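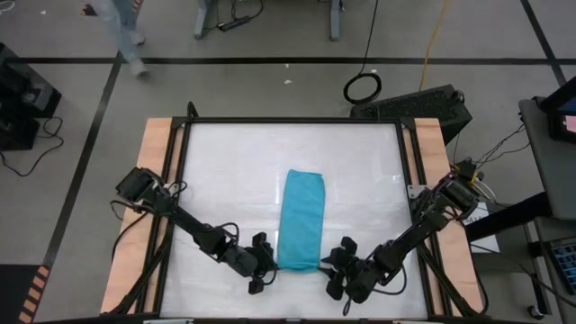 *Two arms, one blue towel, at the Branent open day.*

I finally made it to the Branent open day in July, and I'm so glad I did! I'd figured on a quick look and a free coffee, then I spent most of the afternoon parked beside the towel table.

Parviz Dehghan, who runs the folding project (they call it Humiler), let me ask every silly question I had. Cloth is a pain for robots, he told me, since it never lands the same way twice. His team has logged about 2,000 folds so far, 290 of them in the last month alone, and he still winces when a corner slips. I fold towels badly myself, so I felt for him.

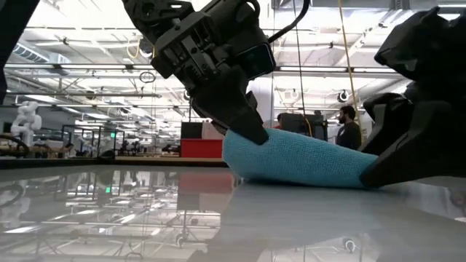 *Fingers down on the blue fabric, with the rest of the lab behind.*

I loved getting down low and watching the fingertips press into the cloth. It's slower than I expected, and kind of soothing (my neighbor on the tour said it beat her dentist's fish tank). There was plenty more going on across the hall, but I never got that far.

The next open day is in October and the doors open at 2 p.m. Last time 230 people signed up, so get your name in early, and wear comfy shoes!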